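Cutting back on subscriptions

In February I sat down with my bank statement and a pencil and went through everything that gets charged without me doing anything. I had put this off for most of a year. The total was 55 dollars a month, more than my water bill.

The first to go was Grullerano, a meal planning service I signed up for when I was eating badly. I still eat badly sometimes, and it was sending me recipes I never opened. Canceling took four screens and a survey.

Next was Flokidik, the photo storage. I had 2,000 pictures in there, mostly duplicates of what's on my hard drive. Downloading the rest took an evening, and the files came out named with long strings of numbers, so I still have to sort them into folders by year.

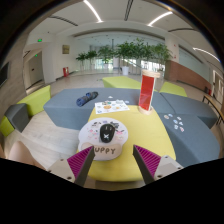
Tollow was harder. It's a budgeting app, and I do use it, but I use one page of it. I made a spreadsheet with the same columns and ran both side by side for 30 days. The spreadsheet was off once, by 42 cents -- my typing mistake. So Tollow is gone too, and I enter things by hand after supper.

I kept the Baxter library of audiobooks. I listen to it on the bus and I'd miss it.

One thing to watch for is the yearly charges. They don't show up if you only look at one month. I found two more that way, both under names I didn't recognize -- one was an old domain I registered for a site I never built. It renews in the fall and I've turned that off.

Next I want to look at the phone plan.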